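Dec 12, 2019

# Stream gauges come to the Allari, and neighbors can check them from home

If you live anywhere along the lower Allari, you probably have your own way of telling when the creek is coming up, whether it's the sound under the footbridge or the neighbor who calls before breakfast (we have one of those, and we are very grateful to her!). Starting in January, there will be another way. The town of Delbridge has signed on with Imier, a small company that makes low-cost water level sensors, to put 40 of them along the creek and its side ditches.

Each sensor hangs from a bridge rail or a post and sends in a reading every few minutes. The readings go straight to a public map, so you can look at your own stretch over coffee without signing up for anything.

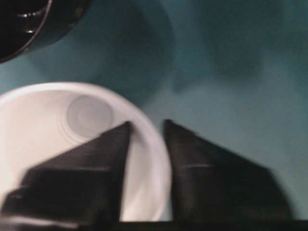
Until now the town has leaned on a single gauge down at Riis, and anyone who lives upstream knows how little that one says about a sudden storm in the hills. "By the time Riis goes up, my backyard has been under water for an hour," said So-ying Fang, who has lived on the creek for most of her life and spoke up for the project at the fall town meeting.

The sensors cost the town $558 apiece, and a county grant covers the first two years of data service. More than 2000 households are in the area the map will cover, and text alerts should follow later in the winter, once the crews have had time to set sensible levels for each spot.

Residents who would like a sensor near their property can leave a note at the Delbridge public works counter.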